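Branch outing: an afternoon with the grippers

Eleven of us made the trip out to Purnton in June for the Fendlow open day, lured by the word "robotics" and, in at least one case, by the word "catered". The catering was a tray of lamingtons. The robotics was a good deal better.

Those hoping for something tall with glowing eyes were let down early. Fendlow's work at the moment is mostly teaching by hand: a person holds a two-fingered gripper with a camera on it, goes about picking up ordinary stuff in an ordinary house, and the recordings are used to train an arm later on. They showed us a good stretch of this on the big monitor. I have never seen a roomful of retired fitters so gripped by somebody else's lounge room.
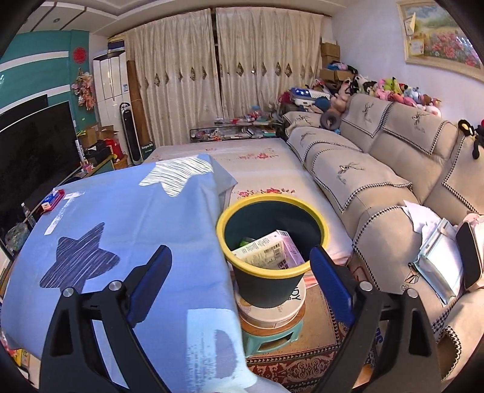
Then we were let loose on the tool ourselves, which is harder than it looks. You squeeze, the fingers close, and whatever you were after scoots across the bench. My own record was 45 seconds to lift a sponge. The staff were very kind about it and I noticed they did not press record.

Question time ran well over, mostly on the subject of bearings. They want 300 hours of household tidying before the arm gets a proper go, and several members offered their sheds.

The bus home left without the thermos. If you have it, please own up.

Recent items
Zusholm pump restoration: progress, of a sort
Chaudhary Hall car park to be resealed
Lathe roster, again
Subs are due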